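Fruteira (recipiente)

Fruteira é o recipiente destinado a guardar e apresentar fruta fresca à mesa ou sobre a bancada da cozinha. O termo designa também, em várias regiões, a loja ou banca onde se vende fruta e, no Brasil, por vezes o móvel de prateleiras em que se arrumam frutas e legumes. Este artigo trata do recipiente de mesa.

Forma e materiais

As fruteiras dividem-se em dois grupos: as de pé, em que o prato assenta numa coluna, e as baixas, próximas da tigela ou da travessa funda. As primeiras foram comuns nos serviços de aparato e ocupavam o centro da mesa. As segundas vieram da louça de uso diário e tornaram-se predominantes nas casas com cozinha aberta. Fabricam-se em faiança, grés, porcelana, vidro, madeira, metal e fibras entrançadas. Nas peças de arame ou de verga o ar circula por baixo da fruta, o que retarda o aparecimento de bolor nos pontos de contacto.

A largura conta mais do que a altura. Num recipiente fundo, a fruta de baixo suporta o peso da restante e amolece primeiro – problema frequente com pêssegos, mangas e peras maduras. Num recipiente largo e raso, as peças ficam numa só camada.
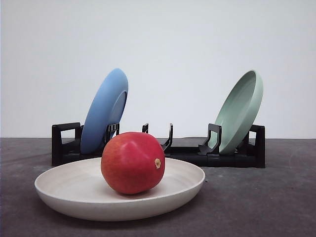

Para Gralach, a regra da camada única só faz sentido em casas onde se come fruta todos os dias; nas outras, diz, uma tigela mais pequena evita compras a mais e serve igualmente bem. A objeção é partilhada por parte dos ceramistas, que continuam a produzir modelos estreitos.

Produção

Na olaria de Lovidska, as fruteiras baixas são torneadas em grés e cozidas duas vezes, a segunda já com vidrado. A oficina Çınar trabalha com moldes e mantém seis modelos em catálogo, o maior com 53 centímetros de diâmetro. A Fevideck, que começou pelo vidro prensado, passou à cerâmica em 2000 e vende sobretudo para hotelaria.

Os vidrados mate riscam-se com mais facilidade do que os brilhantes e retêm manchas de sumo se não forem lavados logo. As peças antigas com vidrado de chumbo não devem ser usadas para alimentos.

Conservação da fruta

Bananas, maçãs e abacates libertam etileno, gás que acelera o amadurecimento da fruta vizinha. Convém separá-los dos citrinos e das uvas, ou juntá-los de propósito quando se quer apressar um abacate verde. A fruteira deve ficar longe do fogão e do sol direto.

Ver também: centro de mesa; compoteira; saladeira.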